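How to fold jeans so they stand up in a drawer

I've been folding jeans this way since August and I'm still ridiculously pleased with it! My old method was a stack on a shelf, and the pair I wanted was always at the bottom. Now they stand in a row like books and I can see the lot.

You'll need a flat surface (a bed is fine, a table is better) and a drawer at least 24 cm deep inside. Mine is shallower on one side, so the thick pairs go on the other.

1. Empty the pockets. All of them, even the tiny one.

2. Do up the button and zip, hold the jeans by the waistband and give them a good hard shake.

3. Lay them down and fold one leg over the other, back pockets facing out. Smooth from the waist to the hems with the flat of your hand.

4. The seat sticks out in a little point. Tuck it in so that the long edge is straight.

5. Bring the hems up towards the waistband and stop 8 cm short. Matilde Sampaio taught me this bit, and it makes all the difference to how they stand!

6. Fold into thirds from the folded end and stand the bundle up.

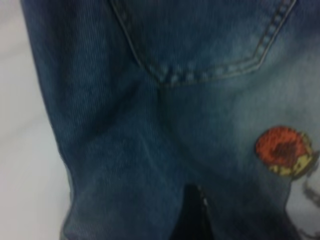 Creases are the thing to sort out before step 3, while the jeans are still loose and easy to push about. I start at the back pocket and work outwards, because that double row of pale stitching is so easy to find with your fingertips, and then I chase the soft folds down and away from it. Thick denim needs a firmer hand, stretchy denim hardly any.

If a bundle flops over, it's usually step 4, so open it up and have another go.

Rosário Pacheco, September 2025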